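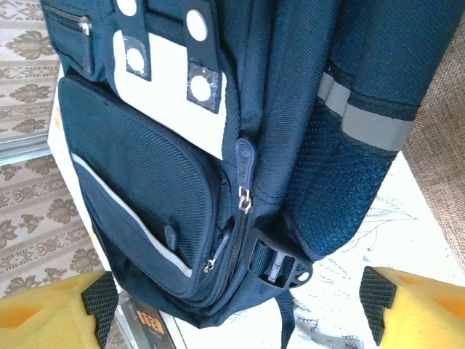 Firnel care labels are woven polyester tapes for bags, workwear and soft luggage. They carry washing instructions, fiber content and a batch code, and they are sewn into a seam or stitched flat to a panel. The choice of tape depends mostly on the fabric behind it. A navy backpack like this one combines a fine woven body with a diamond-patterned mesh on the front pocket and a coarser, open mesh at the side, and the three hold a stitch differently. Flat labels belong on the woven body. Open mesh needs a backing strip, or the label should be moved to the nearest seam.

Standard tape is supplied in white or gray, slit and heat-sealed on both edges. Widths are 25 mm and 49 mm. The narrow width takes four lines of text, the wide one takes nine. Ends are cut straight, center-folded or end-folded. Folded labels need a seam allowance of 6 mm on each side.
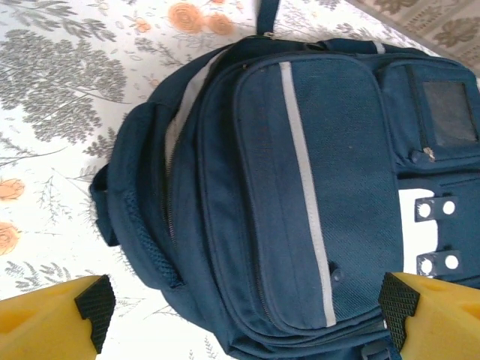 Print is thermal transfer with a resin ribbon. In our Rastside test room, samples stayed readable after 64 wash cycles at 40 °C, line dried. Tumble drying shortens this — ask for the Kekmont ribbon if the goods will be machine dried. Solvent cleaning is not covered by either rating.

Ordering
Minimum run: 1,000 pieces per design
Artwork: vector file, one color, text no smaller than 5 point
Proof: 2 sewn samples, mailed before the run starts
Packing: rolls or cut and boxed

Repeat orders use the stored artwork unless a new file is sent. Changes to fiber content count as a new design. Orders for shipment this year close on 6th December.

Artwork questions go to Gwenllian Yorath. For ribbon and wash data, contact Szymon Chmielewska.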